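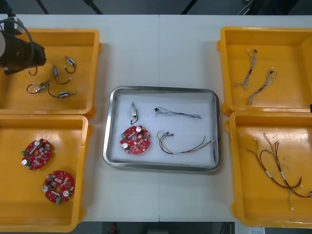 Search this forum Advanced search Go

Short film deadline at Mundero – is 20 minutes the real limit?
Print this page | E-mail this thread
Posted by vovard_fan, 23 July 2026

The rules for the Mundero festival say shorts can be up to 30 minutes. My friend sent a film of 28 in January and was told that programmers prefer under 20. Does somebody know which is true?

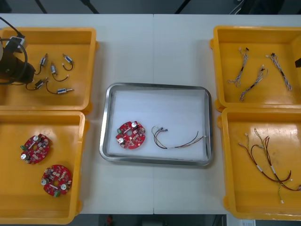
I ask because my cut is 24 minutes and I do not want to remove the ending only for a rumor.

reelpatient wrote:
Both are true. The limit is the limit, but a long short takes the place of two others in a block. Last year they received 1,386 shorts.

Margaritis_row3 wrote:
I disagree. Brilstead took three films over 25 minutes, and it has the same kind of blocks. Send the good cut. 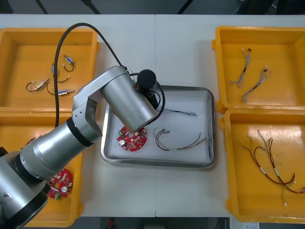 Also pay attention to the credits, they are included in the running time.

reelpatient wrote:
Brilstead is a smaller festival, so I would not compare. But yes – the credits count.

vovard_fan wrote:
Thank you both. My credits are almost two minutes, so I will start there.

Print this page | E-mail this thread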